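How to sort and store dried red chillies

Posted Oct 8, 2019 in Store Cupboard

Dried chillies bought by the bag are cheap and keep well, but they need going through before they are put away. A bag will usually have a few soft pods in it, some broken ones, a lot of loose seed and the odd bit of stalk or leaf. One damp pod in a closed jar can spoil the rest. Sorting a 700 g bag is an easy evening job and you only have to do it once.

What you need

A table or desk with good light
A mat or cloth to tip the chillies on to
A wide bowl for the good pods
A small dish for the broken ones
A dry cloth
Kitchen scissors
Clean jars with tight lids
Thin gloves, if your skin is sensitive

Before you start

Close any windows that let in a draught, and turn off fans. Chilli dust is light and will get into your eyes and throat. Keep children and pets out of the room until you have wiped down. If you wear contact lenses, put them in before you begin and leave them alone until your hands have been washed twice.

Check that the jars are completely dry inside. If you have just washed them, put them in the oven at 107°C until no moisture is left, then let them cool with the lids off. Take out any rubber seals first.

Step 1: Tip out the bag

Lay the mat in the middle of the table and tip the chillies on to it a bit at a time. A dark mat is good for this as the pale seeds show up well. Spread the pods until most of them are lying flat. Don't shake the bag over the mat to get the last of them out, or you will bring all the dust with it. Reach in and lift them out instead.

Step 2: Pick through the pods

Take up a small clump and look it over. A good pod is dry all the way along, with an even colour, and makes a light rattle when shaken. Colour varies from deep red to orange, even within one bag, and orange pods are fine to keep. Throw away anything with grey or white fuzz, black patches or small round holes. If a pod bends like leather it may only need more drying, so put it to one side.

Step 3: Move the good ones to the bowl

Put the bowl just below the front edge of the table, on the floor or on a low stool. The pods then have only a short way to drop and the table top stays clear for sorting. Lower each clump over the bowl before letting go – dropped from a height, the brittle ones crack and scatter seed.
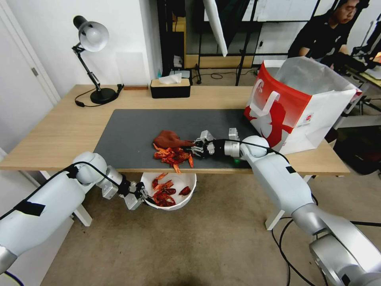
Dried chillies going into the white bowl, with more still to do on the mat.

Carry on until the mat is clear, then fold its edges up and tip the loose seed into the small dish. The seed can be saved for chilli oil, or thrown out if there is a lot of grit in it.

Step 4: Wipe and trim

Rub dusty pods gently with the dry cloth. Do not rinse them. Snip off the stalks if you plan to grind the chillies within a few weeks, but leave them on for longer storage.

Step 5: Dry the soft ones

Spread the leathery pods on a baking tray in one layer and leave them in the oven at its lowest setting with the door slightly open. Check them often, as they scorch quickly and turn bitter. Let them cool fully before they join the others.

Step 6: Fill the jars

Pack the pods in without pressing. Label each jar with the type and the month, close the lid and keep it in a dark cupboard away from the cooker. Look at the jars after 9 days. If there is any mist on the glass, empty them out and dry the whole lot again.

Whole pods stored like this should still have a good flavour the following May. Broken pieces fade sooner, so use those first.

Cleaning up

Wipe the table with a damp cloth and washing-up liquid, then again with plain water. Shake the mat outdoors, away from your face. Wash your hands with oil first and then soap – chilli heat does not come off well with water alone. Wash the sorting cloth on its own.

Written by Sarahí Tlapale

Next in Store Cupboard: Making a plain chilli oil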